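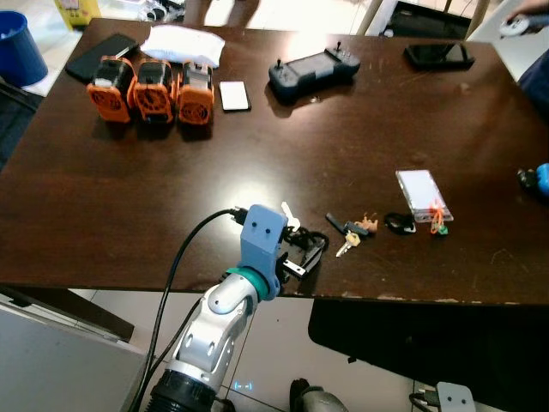 Tidying up a table still too much for most robot arms, Haltley trial finds

Folding a towel, fine. Clearing the junk off a table at the end of the day, still a slog.

That's the short version from Cellgate, the small automation outfit in Haltley that has been trying out arms on household and shop-floor chores since June. First numbers out this morning. Of 79 tries at picking up one named item and putting it in the right tray, 28 went through with no human help. The rest were dropped, pushed off the edge, or the arm just sat there.

Keys are the worst. "Everyone asks about dishes," said Adjoa Agbenyega, who runs the trial. "Dishes are big and they hold still. A key lies flat and there's no edge to get under. The fingers come down, scrape, come up with nothing."

Phones nearly as bad. Dark, thin, slippery, and from overhead a black phone on a dark table can be hard for the camera to find at all. Battery packs went best, being chunky and stood upright. Cloth bags somewhere in the middle, easy to grab but the arm doesn't always know which end is the top.

Cables got dropped from the scoring after the first week. Arm would take hold of one and drag whatever else was tangled in it. They may go back in this fall.

Speed is the other thing. Average for a good pickup was 28 seconds, and a full table of odds and ends took the better part of an hour. A person did the same table in under 6 minutes, and that was with a coffee.

Shops are watching anyway. Cullora, which runs 7 repair counters in the area, wants something that can sort the stuff customers leave behind, mostly keys, cards and chargers. Elīna Toom, operations lead there, isn't in a rush. "If it gets half of them and doesnt scratch a screen I'd take it on nights," she said. "Days, no. I'm not having people stand at the counter waiting on it."

Price not settled. Agbenyega would only say the grippers are the cheap part, and that they wear out faster then she'd like.

Next round moves to the Russo building, with softer fingertips and a lighter colored tabletop. Cellgate says results by the end of the year. Shirts and dishes are on the list too, no date for those.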